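Stondmont Teleop Bridge

README for the recording and replay package, last revised 2020-03-13

Stondmont Teleop Bridge takes joint commands from a pair of leader arms, sends them to a two-arm tabletop station, and writes everything to disk in one time-aligned log. It also replays those logs on the arms or in the viewer. It does not train anything. For policies, see the Brandeck repository.

Status

The recorder and the viewer are stable. Replay on hardware works but has no collision checking between the two arms, so keep a hand on the stop button. The config format changed in January and old files must be converted with convert_config before first use.

Control loop

Each arm runs in its own process. The process reads the motor bus, applies joint limits and the rate limiter, and writes the next target at 50 Hz. A late leader packet is not extrapolated; the follower holds its last target until a fresh one arrives. After a gap longer than the hold_timeout setting, the arm drops to gravity compensation and the episode is marked as broken.

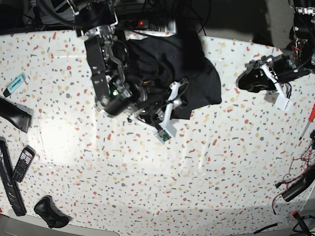 Gripper commands go through a separate path. The motor controller reports current but not force, and the two are only loosely related once the fingers touch something soft. Cloth is the worst case – a fold between the fingers barely changes the current reading. We therefore log the commanded opening and the measured opening as separate fields and leave the interpretation to the reader.

Log layout

One episode is one directory. It holds joint states, commands, camera streams and a small text file with the operator's notes. Timestamps are in microseconds from the host's monotonic clock. Divide by 1000 for the viewer, which works in milliseconds.

The reference set that ships with this release has 2948 episodes, of which 1446 are cloth tasks. Broken episodes are kept in the set. Filter on the status field if you don't want them.

Known problems

Left and right are named from the robot's side, and logs from the old Zetora recorder have them swapped. Pass --swap-arms when importing.

White balance drifts under glare on glossy surfaces. Lock the exposure before recording.

The calibration tool exits without a message if a motor ID is used twice on the same bus.

Maintainers

Glykeria Kokkinos (control, logging)
Oda Fjeld (viewer, import tools)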